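Notes from the open day at the Fovine lens lab, Grarndale

Got there twenty minutes late because the ring road was down to one lane. Missed the welcome talk, caught the tail end of the coffee. Writing this up quickly while I can still read my own handwriting, so excuse the gaps.

Fovine make spectacle lenses for independent practices, mostly in the north, and they open the doors twice a year – spring and October. I'd been meaning to go for ages. We send them most of our varifocals and I have spent a fair bit of my working life on the phone to them asking where a job is, so it seemed only right to see where the jobs go.

Groups of eight or so. Ours was mainly dispensing opticians, plus two students and a chap from a hospital eye department who asked all the good questions. Blue overshoes on, phones away on the surfacing floor, then off.

Stock room first. Racks of blanks up to the ceiling, sorted by material and base curve. They turn out up to 3000 lenses on a busy day and every pair travels in its own plastic tray with the order slip in it. Colour of the tray tells you the priority. Red is a remake. I saw more red than I'd hoped, though to be fair the guide said a good chunk of those come back for wrong measurements and not for anything done at the lab. A few of us looked at our feet.

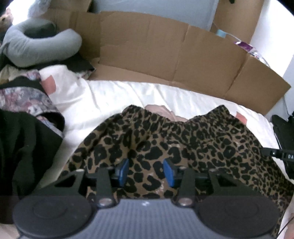

Surfacing next, which is loud. The blank gets blocked, then cut on the back surface, then polished, then engraved with the tiny marks we all squint at under the lamp. Polishing takes longer than I expected for the high-index stuff. Water everywhere, all filtered and reused. The waste is a sort of plastic fluff that gets pressed into bricks. Somebody asked what happens to the bricks and the answer was a bit vague.

Then coating. You see this one through a window, clean room, hair nets and all. Lenses go through a row of baths, get dried, get inspected, then into the vacuum chamber for the anti-reflection layers. One batch in the chamber is 70 pairs if everything is loaded right. If a job misses the batch it waits for the next, and that explains at least half of my phone calls. Wish I'd known that years ago, I would of been more polite.

Glazing was the bit I enjoyed most. The edging is all automatic now, but the rimless and anything with a steep wrap still goes to a bench and gets finished by hand. Watched one lens go back to the wheel three times for a sliver off the nasal edge. Lovely work. They'd set out a tray of frames that came in damaged, as a gentle hint about packing. Please use the foam inserts. They begged us.

Sandwiches at one. Decent, egg ran out first. There was a display table on low vision aids run by the Navarrete clinic, magnifiers and lamps and a very good large-print kitchen timer, and I had a long chat there about patients who are given a magnifier and never shown how to hold it. They had looked back at their own records and 113 patients in the past year had come in with an aid sitting in a drawer at home. Most only needed ten minutes and a better lamp. Took a handful of their leaflets for our waiting room, must ask for more.

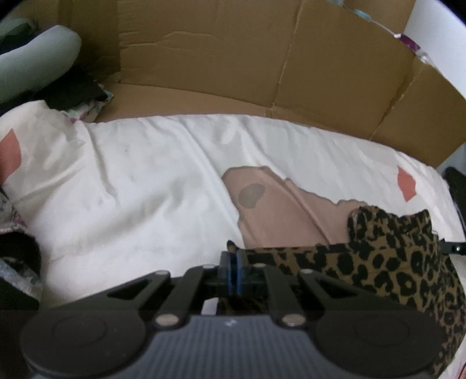 Ullton, 4/14/24

Back home now, sofa, tea. A few things I left out.

Price talk in the afternoon was short and nobody got much out of it. Material costs up, delivery up, new list due in October. No numbers given. There was some grumbling at the back about split deliveries and I joined in.

The children's service was more interesting. They now put under-16 orders in a seperate queue so a child with one pair of glasses isn't waiting behind someone's spare sunglasses. It's been 642 orders through that queue so far and they want practices to tick the box on the form properly. I went and checked our own form and we've not been ticking it. Will sort on Monday.

If you go: flat shoes, arrive early for parking (the overflow field was soft, one car had to be pushed), bring a jumper for the stock room. The stairs to the coating window are steep but there's a lift if you ask at the desk. Booking is by email and the autumn places aren't up yet.

Still have the overshoes on the back seat of the car.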